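I met Luana Camargo at the back entrance of Drornby, the uniform laundry where she has folded shirts since before the building had a decent coffee machine (her words!). On a busy shift in December the floor gets through around 400 pieces, and until lately every one of them was folded by hand.

"The first thing I asked was, who's going to do the collars?" she told me. "A shirt's never the same shape twice. You learn it with your fingertips."

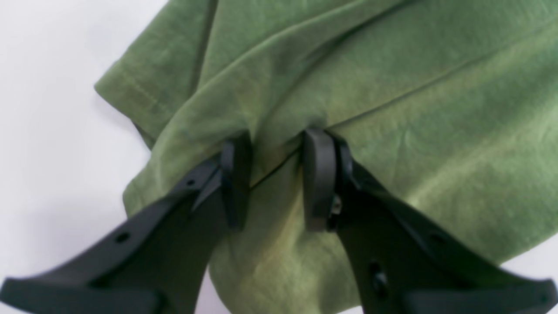 Byung-chul Yook thinks fingertips are the wrong thing to worry about, and that the real change is in who decides the pace. When the arms stall on a shirt, everyone down the line waits, and he'd like that written into the shift targets.

Luana agrees with him, mostly. She used to set her own speed, she said, quick before lunch and slower after.
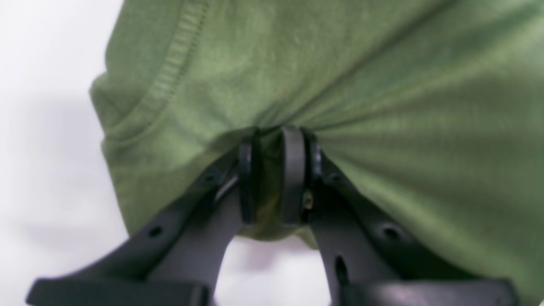 *3 min read*

So what does she do all day now? More than I expected. She sorts, checks seams, sets out each shirt and steps in when a fold goes wrong. Her shoulders ache less, but her eyes are tired by 3 p.m., and she misses talking across the table.
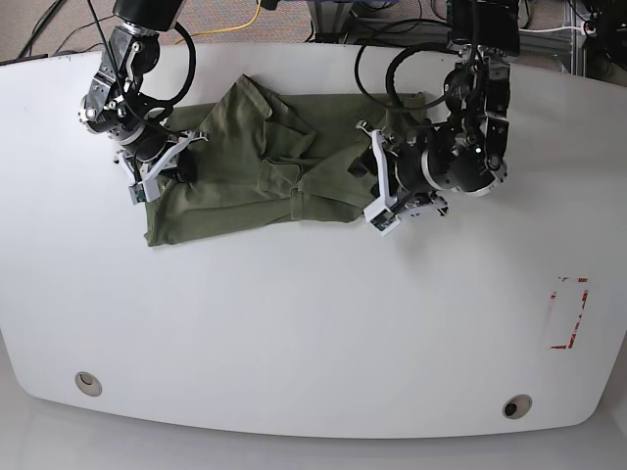
*Two arms, one olive-green garment, at the folding table.*

I asked whether she was scared for her job. She laughed, then took a while to answer. "They promised us no cuts, and I believe the person who said it. I don't know who'll be sitting in that chair next time." What she wants is training on the controls, paid, during the shift, for anybody who asks.
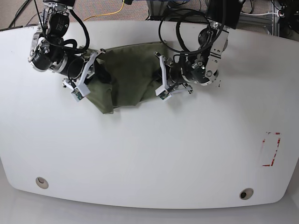 *Both grippers at the cloth, with the red tape off to the right.*

Before I left she showed me her own fold, sleeves in, one flip, done. She's teaching it to the new hires anyway.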